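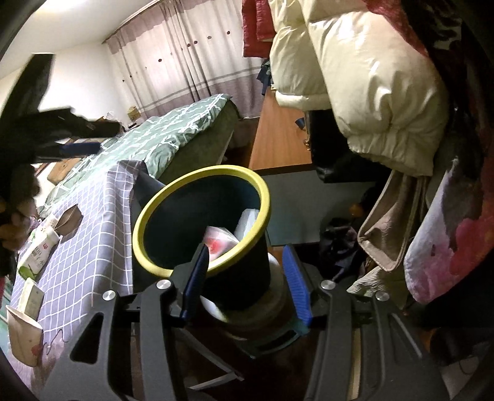 Dark blue bin with the yellow-green rim, bedroom

Call for participants: bedroom sorting sessions, starting in March

I have read a lot of advice about tidying bedrooms and I don't believe most of it. One bin per category. Fold everything. Clear the bed first, then the desk. Maybe it works. I would like to see it tried by people who live with coats on hooks and cartons on the covers.

Prismont is looking for people to take part in a small home study of bedroom clutter. We want rooms as they are, with the packaging, paper bags and odd boxes that end up on a bed and stay there. Please don't clean up before you apply. If your room already looks like a catalog, this one isn't for you.

What you would do: sort one bedroom over 2 sessions, both at your own place. In the first you put things away however you normally would. In the second you follow a printed method called Cendo, which its authors say cuts sorting time in half. I have my doubts, and you are welcome to yours. Each session runs roughly 220 minutes with breaks, which is long, so please think about that before signing up.

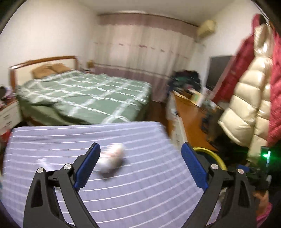
Bed with the green checked cover, seen across the cloth-covered table

You need to be 18 or older, have a bedroom with a bed and at least one other surface where things pile up (table, desk, cabinet top, we're not picky), and be able to lift a full bin. Renters are fine. Shared rooms are fine if the other person agrees in writing. Professional organizers, please sit this one out.

You won't have to throw anything away. We don't sell bins, and we won't send you a newsletter. There is a flat payment after the second session and nothing for doing only the first. Some people find that unfair. It's in the consent form, so read it.

To apply, write to Érica Magalhães at Prismont with a few lines on your room and the worst surface in it. Put 3635 in the subject line. Anas Masri handles scheduling and calls applicants on Wednesday evenings after 6. If you miss the call he will try once more.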